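项目进展报告(2021年10月)

收件:Carola Wiegand,Predden 基金技术资助部
项目:Tarawneh 装配单元的调试与日常维护
执笔:Annapurna Sundaram

尊敬的 Wiegand 女士:

先说明一点,中文不是我的母语,这份报告由我自己写成,Leonie Schmieder 帮我改过其中的术语。如果有的句子读起来不太自然,请您原谅,有不清楚的地方请直接写信问我。

## 一、这一阶段的总体情况

Tarawneh 单元的任务没有改变:一台机械臂,在开盖的台式电脑机箱里装入和取出部件。上一份报告是在一月交的,当时单元刚刚完成搬迁,工作台面还没有重新找平,夹爪也没有标定。现在这两件事都做完了,单元可以按计划运行,维护记录也从纸本改成了电子表格。

这一阶段里,我们一共登记了553次装取循环。这个数字包括中途被人停下来的循环,因为我们认为停下来的循环对维护更有用处。每一次停机都写了原因,写法由 Osvaldo Cordeiro 统一规定,这样以后可以按原因来查找。

没有按时完成的工作有一项,就是备用夹指的交付。具体情况写在第五节。

## 二、工作台与机箱的固定

台面用的是带槽的铝型材。型材的好处是夹具可以沿着槽移动,坏处是移动以后位置很难完全回到原来的地方。搬迁以后,我们发现机箱放上去会有很轻微的晃动,用手摸不出来,但是机械臂向下压的时候,力的曲线上可以看见一个小台阶。

我们先怀疑是机械臂底座的螺栓,重新按力矩拧了一遍,台阶还在。然后我们检查了型材之间的连接件,其中有一个没有拧到底。拧紧以后台阶消失了。这个检查不难,但是花去了很多时间,主要原因是我们查找的顺序不对。现在的检查表已经把连接件放在底座螺栓的前面。

机箱的位置靠挡块来保证。每次换机箱之后,操作人员要做下面几步:

1. 把机箱侧放,推到挡块,不能用机箱上的塑料件来推。
2. 检查机箱里的线缆有没有挡住下降的路线。
3. 用低速走一遍三个参考点。
4. 三个点都通过以后,才可以恢复正常速度。

第二步以前没有写在规程里。线缆比较软,每一次的形状都不同,机械臂的程序并不知道它在哪里。我们曾经试过把线缆全部扎紧,但扎得太紧会拉动插头,所以现在只要求把它们拨到一边,由人来看。

## 三、部件夹具

放部件的灰色夹具做过两版。第一版的槽口太紧,板卡放进去以后,夹爪向上提的时候会把夹具一起带起来。第二版把槽口放宽,并且在入口处做了倒角。Karla Cárdenas 负责画图和试装,她的做法是每改一个尺寸就试一次,不同时改几个尺寸。这样比较慢,但是每次都知道是哪一个改动起了作用。

放处理器的凹槽比较浅,这是有意的。凹槽深的话,夹指不容易够到边。浅的凹槽带来的问题是,部件有时候会放得不平,所以放好以后需要用手指轻轻按一下对角。在操作卡片上,这一条用粗体印出。

硬盘和它的托架作为一个整体来处理,不在单元里拆开。托架上的塑料卡扣用久了会松,我们把它当作消耗件,松了就换,不做修理。

## 四、夹爪与力传感器的维护

夹爪是这个单元里最需要照顾的部分。它的夹指有关节,关节里会进灰尘,进了灰尘以后闭合会变慢,然后夹持位置就会有偏差。偏差很小的时候,抓硬盘托架没有影响,抓处理器就会失败。我们现在的安排如下:

| 项目 | 何时做 | 负责人 |
|---|---|---|
| 夹指擦拭,目视检查 | 每个工作日开机前 | 当班操作人员 |
| 关节除尘 | 每周 | Osvaldo Cordeiro |
| 力传感器零点检查 | 每次换夹指之后 | Annapurna Sundaram |
| 线缆走向与固定点检查 | 每周 | Karla Cárdenas |
| 参考点复测 | 每次换机箱之后 | 当班操作人员 |

力传感器的零点漂移是这一阶段最大的一个问题。开机以后,读数会慢慢地往一个方向走,走到一定程度才稳定下来。如果在稳定以前就清零,后面的接触力就不准确。我们的解决办法很简单:开机以后先让机械臂空走,等读数稳定再清零。空走最长需要6分钟。这段时间以前被认为是浪费,现在写进了开机程序,操作人员可以在这个时间里擦夹指。

另外一个问题和手腕附近的线缆有关。线缆太短,手腕转到大角度时会拉住传感器,读数里就出现一个假的力;线缆太长,又会垂到机箱里面。我们把固定点往上移了一段,并且换了一个可以滑动的线夹。到现在为止没有再出现假的读数,但是我不想说这个问题已经彻底解决,还需要再观察一个阶段。

## 五、延误与费用

备用夹指由 Flometti 供货,原来定的是两副,到现在只收到一副。供货方给我们的说明是加工排期有变化。因此我们现在没有余量,如果正在用的一副损坏,换上备用的以后就不能再出问题。我们已经降低了插入动作的最大速度,用来减少夹指的磨损。循环时间因此变长,但是不影响资助协议里规定的内容。

费用方面没有超出。运输一项有剩余,我们请求把剩余部分转到备件一项,用来购买托架卡扣和一条备用的手腕线缆。申请表由 Leonie Schmieder 另外寄出。

## 六、下一阶段计划

- 完成处理器插座的操作规程。插座里的触点很容易损坏,所以在规程写完以前,闭合压杆的动作仍然由人来做。
- 把力曲线和停机原因放在同一个表里,现在它们分别保存,对照起来不方便。
- 收到第二副备用夹指以后,做一次完整的更换演练,并且记录所需时间。
- 请 Pulgate 的同事按照我们的检查表独立做一遍,看看有没有写得不明白的地方。

单元工作时的照片附在下面。 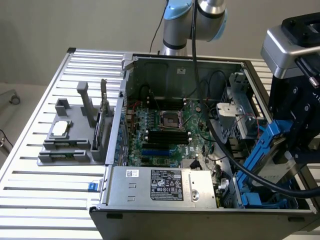
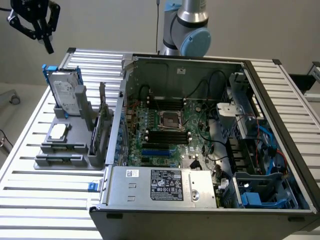 Carola Wiegand 的回复:

谢谢您的报告,文字很清楚,不需要为语言道歉。运输剩余款转到备件,我原则上同意,请在申请表里把线缆和卡扣分开列出。

有两个问题想请您补充。第一,开机空走的时间,你们是看读数决定结束,还是固定走满?如果是看读数,请写明多小的变化算作稳定,否则不同的操作人员会有不同的判断。第二,降低速度以后,553次循环里有多少是在新速度下完成的?以后比较夹指磨损时,这两部分最好分开计算。

Pulgate 的独立检查我很赞成。请让他们只拿检查表去做,旁边不要有你们的人讲解,做完以后把他们写的意见原样寄给我。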